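Home Projects Team Build Log Code Contact

Drawer Planner: Project Report
Pauline Staniforth, Bretimura Robotics Studio
January 27, 2020

What the project is

My part of the studio project is the software that decides how the arm opens and closes drawers. The task sounds small. A person types "put the orange in the top drawer" and the planner has to turn that into a chain of moves: check which drawers are open, open the right one, pick, place, close. I picked it in July and I have loved nearly every week of it, even the week the transforms were all mirrored.

The code is split into 2 programs. Krajčí is the perception side and keeps a small record of each drawer (open, partly open, closed, or don't know). Plovix is the planner that reads those records and asks for motions. I wrote Plovix from scratch and rewrote most of Krajčí after the first version kept mixing up the drawers. 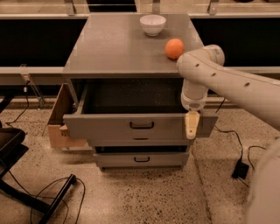 The mix-up came from how I was finding drawer fronts. The first version looked for long horizontal edges and numbered them from the top down. That works fine on a closed cabinet. Once a drawer slides out, its front moves toward the camera and drops lower in the view, so the edge count changes and drawer one turns into drawer two. I fixed it by fitting the whole cabinet as one model with three sliding parts, each with a single number for how far out it is. Now an edge can only belong to a drawer if the slide distance makes sense. The new fit takes 7 iterations at most, and it was a great feeling to watch the labels finally stay put!

The other big change was adding "don't know" as a real answer. Before, Krajčí always had to guess, and the arm itself often hides part of a drawer front. With the new state, Plovix can ask for a second look from a different arm pose before it commits to anything. My advisor suggested this back in the fall and I resisted it for far too long — I thought it would make the planner slow. The extra look costs 4 seconds and I stopped noticing it after a day.

Planning around the open drawer

Plovix treats an open drawer as both a goal and an obstacle, and I had only coded the goal half. The collision model now gets rebuilt every time a slide distance changes. The wrist gets its own safety margin, bigger than the one for the upper link, as it works closest to the cabinet.

I also rewrote the closing move. It used to be a straight push to a fixed point. Now it follows the slide direction from the fitted model and checks the force reading on the way, with a stop if the reading climbs too early.
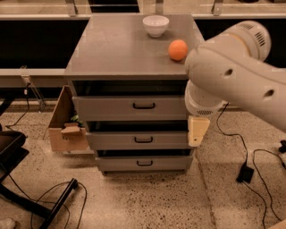
Arm beside the cabinet, middle drawer slightly out, bowl and orange on top.

Partly open drawers are still the hardest state for Krajčí. A small gap looks a lot like a shadow line, and the dark space between two closed drawers can fool it too. I wrote 13 test cases for this and the fit passes most of them. The ones that fail are nearly all under dim light, so next I want to try using depth for the gap check and color only for the handles.

Still to do

The typed commands only understand one object and one drawer at a time. I want to handle "put both things away" by the end of the term, and that means Plovix has to choose an order. The config files need cleaning up as well, and the Curance bridge still drops its first message after a restart. For now I send a dummy message at startup and move on.

Related projects
Curance: a message bridge for small arms
Fitting sliding parts from a single view
Force limits for push and pull moves
Build log: the week of the mirrored transforms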